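Tetholm Swap Room Reopens With Shelves Full and the Kettle On

The swap room on Callis Street opened its doors again on Tuesday morning after a summer of sorting, scrubbing and a good deal of arguing over where the shelves should go, and by lunchtime there was a line out to the bike racks. Anyone in Tetholm can bring in household things they no longer need and take home something they do, and no money changes hands either way.

Adeel Abbasi has run the room for most of its life and spent much of the past few weeks at the packing table in back, where everything that comes in gets cleaned, checked and wrapped before it goes out on display. He said the wrapping was the one big change this season, and that he had been wanting to do it for years.

"Last winter we had a leak over the far wall and we lost a whole shelf of really nice things, and I just about cried," Abbasi said. "So now if it can be wrapped, we wrap it. People can still see what they're getting, and it gets home clean even if they're walking in the rain with it under one arm, which half of our folks do."

The first day brought in 79 visitors, a few of them with strollers loaded so high that the babies had to be carried. Mixing bowls and desk lamps went quickest, as they always seem to, and a set of nesting stools was gone before the coffee had finished dripping. The room has passed along some 1000 items since it first opened, going by the notebook kept beside the door, and Abbasi is fairly sure that people forget to write down as many again.

Much of the clear wrap came from Jesitz, the hardware store on the corner, which handed over 18 rolls when it cleaned out its stockroom. The Rusu bakery next door has been sending over yesterday's rolls too, the other kind, and those don't last long either.

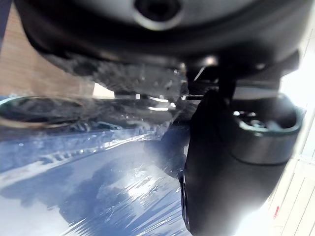
A blue item in clear plastic wrap at the swap room.

Winter things are what the room would most like to see come through the door in October: blankets, boot trays, slow cookers with their lids and anything that helps keep a drafty kitchen warm. Large furniture is still more than the space can handle, but there is a card board by the entrance where people can post what they have and leave a phone number.

The swap room is at 46 Callis Street, around the side of the building, and the bell works if you give it a good hard push.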